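Ticket: dye transfer / blue haze on whites, second-floor machine
Status: open, waiting on part
Opened by: Ashton Costigan
Assigned: Hamish Te Moana
Unit: Dralla front loader, Faulkner building laundry room

Ashton, 7:40 am
Whites coming out with a blue-gray cast. Pillowcases worst, towels less so. Three loads so far, all warm, all regular cycle. Detergent is the Ornance powder, same box as last month. Nothing colored in any of them, I checked the drum by hand before each one. Please look when you can, I have guest sheets to get through.

Hamish, 8:15 am
Thanks. Couple questions. Is it even all over or in streaks? And does the water look clear through the door on the last rinse?

Ashton, 8:32 am
Even-ish. Patchy on the pillowcases, like a shadow along the hems. Rinse water looked a bit cloudy but I didn't stand there the whole time.

Hamish, 9:50 am
OK, went up and had a look.
-- ran empty, hot, no soap. Water clear at start, cloudy by the second drain
-- door gasket: pulled the lip back, wiped with a white rag. Rag came off blue at the bottom fold. Lots of lint in there too
-- soap drawer: caked. Scraped and rinsed it, back in
-- drain filter: pretty bad. Lint, one hair tie, a dime, gray sludge
Cleaned all of it. Ran a second empty hot cycle with 3 scoops of the oxygen stuff. Try one load of things you don't care about and let me know.

Ashton, 11:20 am
Did rags and two old pillowcases. Better but not gone. Still a tint on one corner. Also it took forever to drain, display sat on 4 minutes for ages and then jumped to done.

Hamish, 11:41 am
Slow drain is probly the real problem. If it isn't emptying all the way the dirty water just sits and goes back through the next load. Is the other machine doing it?

Ashton, 11:45 am
No. Ran a full load of whites in the Damier next to it, same powder, came out fine. So not the soap and not the supply water.

Hamish, 1:30 pm
Good test, that narrows it down. Pulled the drain hose. Kinked behind the unit, somebody shoved the machine back against the wall. Straightened it, timed the drain: still slow. Took the pump cover off, impeller turns but one blade is chipped. Ordering a pump. Supplier says February for the exact one, looking for something sooner.

In the meantime who has been washing denim in there? Gasket dye has to come from something.

Ashton, 1:52 pm
Could be anyone, it's shared. There's a pair on my bed waiting to go in but they haven't been near that machine. Been doing mine in the Damier. Attached. 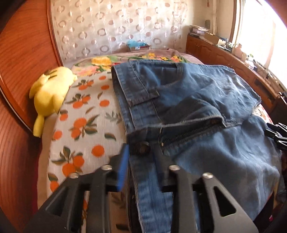

Attachment 1: the jeans, medium blue with some lighter fading

Hamish, 2:10 pm
Fine. Keep them out of the Dralla till it's sorted, same for anything dark. Until the pump comes:
1. Whites in the Damier only
2. If you have to use the Dralla, half loads, cold, extra rinse ON
3. After each load run Drain/Spin again by itself. Yes every time
4. Wipe the gasket fold, leave the door open
I'll put a sign up.

For the pillowcases that already went blue: don't put them in the dryer, heat makes it harder to get out. Soak overnight in cool water with the oxygen powder then wash by themselves. If there's still a tint do it again before you give up on them.

Ashton, 4:25 pm
Three of them already went thru the dryer before I noticed. Soaking anyway. Sheets all done in the Damier, no marks.

Can we get the extra rinse to stay on by default? It resets whenever the power gets switched off at the wall.

Hamish, 4:40 pm
Not on that model as far as I can tell. Will check the manual. Leave the wall switch on for now.

Update -- found a pump, 20 bucks more than the other one but it ships this week. Ordered. Changing status to waiting on part, dont close this yet. Want to see two clean loads of whites after I fit it.

Ashton, 5:05 pm
Ok. Sign fell down btw, I taped it back up.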